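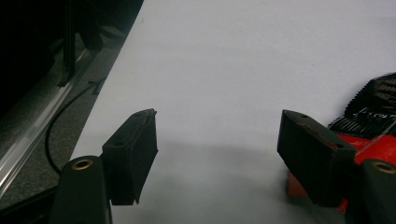
Tin-yau Poon gave it two more years before a machine could put away a week's groceries in a kitchen it had never been in. He told us this in the parking lot at Nanunbridge, before the doors had opened, and I wrote it down so I could hold him to it later.

The Zostside open day was on 10 September 2022 and cost 15 dollars, parking included. I went because I worked in a hardware store for a long time and I keep reading that the stockroom jobs are next to go. I wanted to see a machine do one of them.

The first hall was mostly posters. The second had the benches, and that was where people stood. What struck me was how small the jobs were. Pick up a bag of something. Set it down on a board. Pick it up again. Anyone who has filled a peg hook with snack bags knows that a bag is a nuisance. It slides and it folds, and the printed side is slick. Two stiff black fingers with flat faces have to close on it somewhere, and there isn't a good place to close.

The Radwan people were at the far end, and they were the most open about it. Their arm was clearing a tray of mixed items into a bin. It did boxes well. It did a soup can well. A pouch of rice took it four tries, and on the last one it pinched a corner and the pouch swung all the way over to the bin. The crowd clapped. I have trained teenagers who did better on their first morning, and they didn't get any applause.

I asked how many tries they had on record. The answer was 1,967 for pouches alone, and the man at the bench seemed to think that was a low number. He may be right. It still seems like a lot of practice for picking up rice.

Plirkach had the talk after lunch, in a room with 70 chairs and a bad microphone. The speaker showed a video of a towel being folded. I asked if it was sped up and she said yes, by a good deal – fair enough, she did answer. Then somebody behind me asked about laundry that comes out of the dryer in a heap with the socks stuck inside the sleeves. She said that was a different problem. To my mind that is the problem.

I don't want to sound like I had a bad day. The staff were friendly, the questions were taken seriously, and the box handling really was good. If your shop sells only boxes, all the same size, you should probably go and have a look. They quoted me 900 dollars a month to rent a bench arm, without the person who has to stand next to it, and every arm I saw running had a person standing next to it.

Poon caught up with me at the coffee table and asked if I had changed my mind. I said I would check back with him in January. He wants to make it a bet.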